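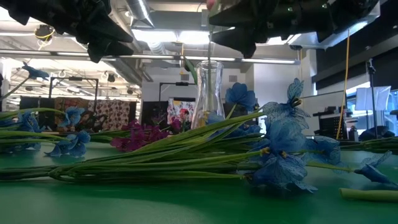 Blue flowers from the Flandley artificial flower set, with the glass vase.

Review: Flandley Artificial Flower Set
Reviewed by Ro-un Song for the Stiretcombe resource library

The set was assessed for use in reception areas and day rooms. The blue flowers are the strongest item. Their petals are broad and veined, with small yellow-tipped stamens, and they hold up well to close viewing. The long stems are smooth and take some patience to arrange in a narrow-necked vase.
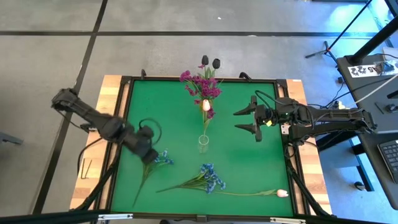
The tulips are plainer, though the pale pink one sits well against purple blossoms. Black tulips will not suit every room - members may prefer to keep them for larger displays. Dust shows quickly on the darker heads, and a soft brush is advised.

The set is recommended for general loan. It may be borrowed for 20 days from the Stongate desk.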